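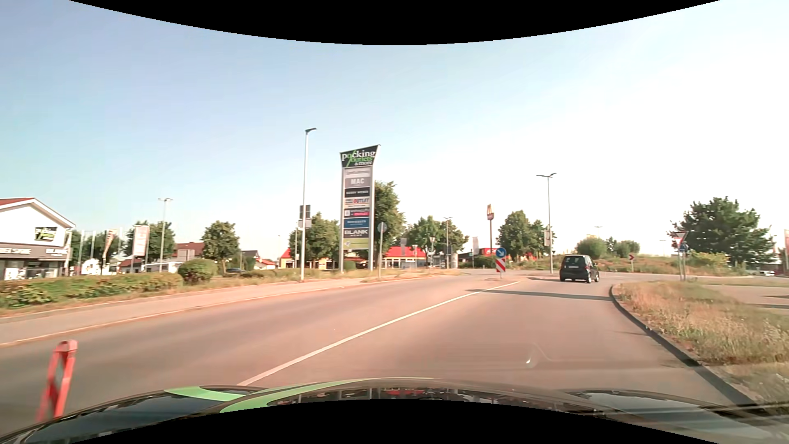
Coming up to the junction by the outlets, where the tall sign does most of the talking.

There is a kind of shopping trip that begins long before anyone has parked, and I have come to love it more than the shopping itself. You leave the house with a thermos and a list, you drive past fields and filling stations, and then a tall sign comes into view beside the road, names stacked one on top of another like books on a nightstand. MAC. GERRY WEBER. SCHIESSER. At that moment the day feels properly started, even if you still have to find the entrance (and I have missed more entrances than I care to admit).

I grew up with signs like these. My parents ran a small linen shop called Plastau, on a street too narrow for two delivery vans, and when the first outlet opened out by the highway my mother refused to look at the sign as we drove past it. She looked at the other side of the road with great dignity. My father read every panel aloud, top to bottom, and then wondered what they were charging for pillowcases. The shop lasted another 13 years, as it happens, and by the end of that time my mother was buying her nightgowns at the outlet like everyone else.

What I like about a sign on legs is how plainly it goes about its work. The place gets the top spot, flared out a little wider than the rest, and the tenants line up underneath, each on its own panel with its own color and lettering. One is blue, another is almost black, and down at the bottom you may find a cheerful yellow-green. They were never meant to match, and from the driver's seat you have only a few seconds with them anyway. A dark panel with pale letters reads beautifully from a distance. Pale gray with faint lettering asks a good deal more of you, and by the time you have worked it out you are usually in the wrong lane.

I once spent an afternoon at Gedura, a family workshop that makes and repairs roadside signs, and I have never looked at one the same way since. The panels lay flat on trestles, and up close they were enormous. A word I would have called small from the car was as long as my dining table. The workshop had 154 old panels leaning in a shed out back, saved from shops that had moved or closed, and I walked up and down the rows for so long that my coffee went cold. There was a shoe store I remembered, and a bakery, and a carpet place called Valcárcel whose orange letters had faded to the shade of weak tea.

The road does its part too, of course. Somewhere near the last turn there is always an island with a white arrow on a round blue sign telling you which side to pass, a striped board under it for good measure, and a few bushes that somebody planted with high hopes. I have a soft spot for those bushes. They get dust, salt and very little attention, and still they round themselves out into something green while the grass beside them dries up.

My own habit these days is to go in February, when the winter coats are marked down and the parking is easy. I drive 85 miles each way to an outlet where Flerari keeps a little store of seconds — bath towels, mostly, with a crooked hem or a stripe that wandered — and I come home with more than I have shelves for. I always say I will stop for one thing. Then I see the sign, and I start reading from the top the way my father did, out loud, even when I have the car to myself.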